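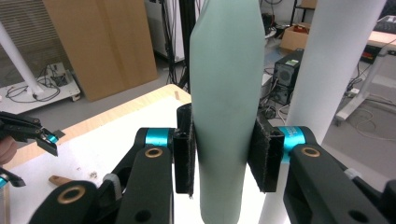

How often should a bolster be turned? Every two weeks, and end over end each time so that both halves receive equal use.

1/ The Evamthorpe Household Textiles Office has revised its guidance on the care of bolsters and long cushions. The main points follow in this thread.

2/ Pale covers, mint green among them, show marks early. Treat a smudge with a damp white cloth and press lightly. Do not rub – rubbing spreads the mark and dulls a matte surface.

3/ Removable covers may be washed at 30 degrees. Close the zipper first. Dry flat, away from direct sun.

4/ A lengthwise crease usually forms during upright storage. Lay the bolster flat overnight before using an iron.

5/ Residents of Faston and Kollton may bring covers for repair to the Tveit counter, room 17. Questions go to Yamuna Arumugam, Textiles Desk.

Last updated: 1 October 2020

Comments
Chandrasekhar Suvarna: Does the 30 degree limit apply to linen covers as well?
Evamthorpe Household Textiles Office: Please follow the sewn-in label for linen.
kollton_reader: Room 17 is upstairs now, next to the copy room.

Home Guidance Repairs Contact Back to top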